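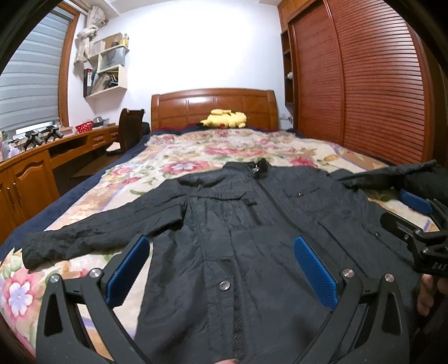

一件夹克，两只夹爪，一床花毯子。

叠衣服的人

在Steltham，有人按小时领工资，把同一件夹克叠好，再抖开，再叠好。

星期三上午，Tharun Rodrigues脱了鞋，站在别人家的卧室里，两只手各握一只黑色夹爪，对着一件深灰色夹克发愁。他愁的是左边那只袖子。袖子皱得太自然了，自然到他怀疑是自己上一遍顺手摆出来的。

“重来。”他对自己说，然后把夹克拎起来，往床上一扔。

这一扔是有讲究的。扔得太整齐，机器学到的世界就太整齐；扔得太乱，一段录像里有一半时间在找领子。Rorlow公司内部有一份关于如何扔衣服的说明，写了四页，改过三版。第二版里有一句“请像平时下班回家那样扔”，后来删掉了，原因是采集员们下班回家的习惯差别过大，其中一位坚持说自己平时会挂起来。

Rorlow要教会的那个东西叫Kombo。Kombo目前没有腿，也没有脸，在大部分同事眼里它是一串文件夹和一台老是占用会议室的机械臂。它的学习方式说来朴素：看人做，看很多遍，然后试着做。问题出在“很多遍”上。文字可以从网上抓，图片也可以从网上抓，可世界上没有哪个网站存着普通人用两根手指叠夹克的动作记录，精确到每一刻手在哪儿、手指张了多大。这种东西只能一件一件地叠出来。

于是就有了手持夹爪。它的爪子跟机械臂末端的那副长得差不多，两根黑手指，内侧各贴一块蓝色的带纹路的垫子，人握着后面的部分，一捏就合，一松就开。上头装着摄像头，视线正好落在两指之间。人戴着——不如说拿着——这对东西干活，录下来的画面就和机器将来自己看到的画面相近。工程师管这叫“缩小视角差距”。Rodrigues管这叫“用筷子穿外套”。

他今年三十出头，来Rorlow之前在一家酒店的布草房干过，叠毛巾的速度在同事中小有名气。面试那天，对方递给他一对夹爪和一件衬衫，他花了将近九分钟才叠完，叠出来的东西像一份被退回的快递。他以为没戏了。面试官却很高兴，说前一位候选人中途把夹爪放下，改用手叠了。

“他们招的是耐心，”Rodrigues说，“手艺这个东西在我身上是个麻烦。我老想用第三根手指。”

夹爪只有两根手指，这是一切痛苦的来源。人叠衣服的时候，拇指和食指捏住布，中指在底下撑着，小指还能顺便压一压边，手掌负责抹平。这些事我们从来不用想。换成两块蓝垫子以后，每件事都得重新谈判。布料薄的，捏起来容易，走半路就滑成一条；布料厚的，垫子咬不住，只能啃边角。夹克属于另一个门类。它有立领，有拉链，有胸前的翻盖，有金属按扣，有斜着开的口袋，每一样都能在关键时刻勾住点什么。

我试了一次。Rodrigues很大方地把夹爪让给我，站到一边，表情像驾校教练松开副刹车。我的计划是先把左袖折到胸前。我捏住了袖口，提起来，往中间送，松开，袖子慢慢地滑了回去。我又来了一遍，这回捏得更深，连同底下的毯子一起捏了起来，整张床的花都往我这边跑。

“这段能用吗？”我问。

“能用，”他说，“标成‘失败’。”

失败的样本也有价值，Rorlow的人反复向我强调这一点，语气温和得让人起疑。早期的Kombo只看过成功的录像，结果一旦袖子滑掉，它就愣在那里，因为在它见过的世界里袖子从来不滑。后来他们开始留下那些捏空了、拽歪了、重新来过的片段，尤其是“捏空之后怎么补救”的那几秒。用数据组一位工程师的话说，人类最值钱的几秒钟，是发现自己搞砸了之后的几秒钟。我那天上午贡献了不少。

为什么要在别人家里叠？公司在Dernitstead有一间实验室，灯光均匀，桌面雪白，衣服的颜色在采购单上选过。Kombo在那里学得很快，第一个月就能把一件白T恤叠得让人想鼓掌。然后有人把机械臂搬进了一位同事的公寓，铺上他家的床单。床单有格子。Kombo对着格子研究了很久，最后捏住了床单的一角，郑重地开始折叠。

从那以后，采集就搬进了真的卧室。Rorlow在Steltham租用了16户人家的房间，按半天付费，条件是屋主什么都不要收拾。这一条执行起来最难。公司派人上门之前会发短信提醒“请保持原样”，而绝大多数屋主收到短信后的第一反应是吸尘。有位太太为了迎接采集员新换了一套床品，客客气气地请大家只在上面叠浅色衣服。

今天这家的屋主领会了精神。床上铺着一床奶油色的花毯子，粉的红的紫的花开得不留余地，床头侧躺着一只皮卡丘，衣柜的百叶门一路通到里头。从机器的角度看，这里到处都是陷阱：花瓣的边缘像布料的边缘，毯子的褶像衣服的褶。从采集员的角度看，这是一间好房间。Rodrigues给它打了高分，同时表示他晚上闭上眼睛还能看见那些花。

至于皮卡丘，内部有过一番讨论。有人主张拿走，理由是它太显眼，容易让系统产生依赖，比如认定只要有皮卡丘的那一头就是领子该朝的方向。有人主张留下，理由是用户家里总会有点什么。最后的处理办法是留下，但衣服的朝向要换着来。讨论的会议纪要我看过，里面“皮卡丘”三个字出现的次数，比“安全”多。

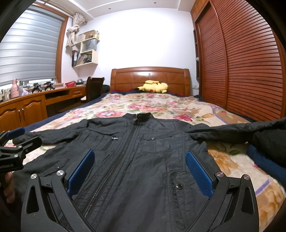
一个标准的工作单元是这样的：一件衣服叠50遍，换个扔法，换个朝向，歇一会儿，换下一件。第一遍到第十遍，人会琢磨怎么叠更好。到了二十多遍，人开始跟衣服说话。四十遍以后说话也停了，手上的动作反倒变得很顺，顺得让数据组头疼，他们要的是各种各样的叠法，收到的却是同一套动作的连续播放。所以每个单元里总会插进一条古怪的指令：这回先折右袖。这回从下摆开始。这回假装你赶时间。

“假装赶时间”那一条，Rodrigues认为自己演得最好。审核的人把那一批退了回来，说动作过快，手指位置的记录跟不上。他重做了一遍，备注里写着“从容地赶时间”，通过了。

审核在Dernitstead做。那边坐着另一拨人，看这边的人叠衣服，逐段标出开始、捏住、提起、放下、结束。他们没有见过采集员的脸，画面里最多露出几根手指，可时间久了，他们认得出每个人的手法。有一位叠到最后总爱用夹爪在衣服上轻轻按两下，像给面团收口，审核员们私下叫他“面包师傅”。这两下按不按，对叠衣服毫无影响。Kombo学会了。它现在每叠完一件衣服也按两下。

团队里对此分成两派。一派觉得应该从数据里剪掉，机器人不该有多余动作，多余动作要耗电。另一派觉得剪起来太麻烦。目前后一派占上风。

截至六月，夹克这一类积累了1890段录像。我问够不够，得到的回答是看你问谁。问市场部，够了，他们已经在挑发布会的背景音乐。问工程师，他们会打开一张表，告诉你深色夹克占得太多，带帽子的几乎没有，拉链拉上和拉开的比例失衡，反面朝上的样本屈指可数，然后合上电脑，去倒一杯咖啡。上一轮测试里，他们让机械臂在一张从没见过的床上叠50次夹克，每次都由人随手一扔。成绩他们不肯说，只说比上上轮好，并且这一轮没有折叠任何床单。

我后来看到了其中一次的录像。两只机械臂先悬在那里，像在等谁先开口。接着左边的捏住袖子，送过去，松开，袖子滑了回来。它停了停，又去捏，这次捏得深了一点，提起来的时候多绕了半圈，放下，袖子留在了胸口上。那半圈我认得，是Rodrigues的。他在布草房收大毛巾就是这么绕的，他自己跟我示范过，说改不掉。

我把这件事告诉了他。他正跪在床边，对付夹克前襟翻开的那一角，没有抬头。

“那它应该也会嫌床太矮，”他说。

采集员的腰是另一个没有写进说明的话题。床的高度天生是给人躺的，站着够太低，跪着又太高，Rodrigues的解决办法是每叠十遍换一次姿势，护膝自备。公司答应报销护膝，单据交上去，财务退回来问，叠衣服为什么需要护膝。他附了一段录像。财务的人看完，批了，还问能不能借一对夹爪，家里孩子想玩。

中午过后，我问他，这份工作要是做得足够好，是不是就把自己做没了。这是写这类文章的人必须问的问题，问的时候我自己也有点不好意思。他想了想，说叠衣服之后还有装洗碗机，装洗碗机之后还有系鞋带，系鞋带他看过试拍，两个人四只夹爪，一个上午系成了一次，系在了桌腿上。

“我女儿学系鞋带学了一个夏天，”他说，“她有十根手指，还有冰淇淋。”

他自己家里的衣服现在由太太叠。她提出的理由很充分：他叠起来太慢，叠之前还总要先把衣服抖开，往床上扔一遍。

下午他还有半个单元要做。指令到了，让他这回先对付领子，两只袖子留到最后。他读完，叹了口气，把夹克抖开，退后半步，像下班回家那样扔了出去。领子朝着床头，正面朝上，平平整整。

他看了一眼，又把它拎了起来。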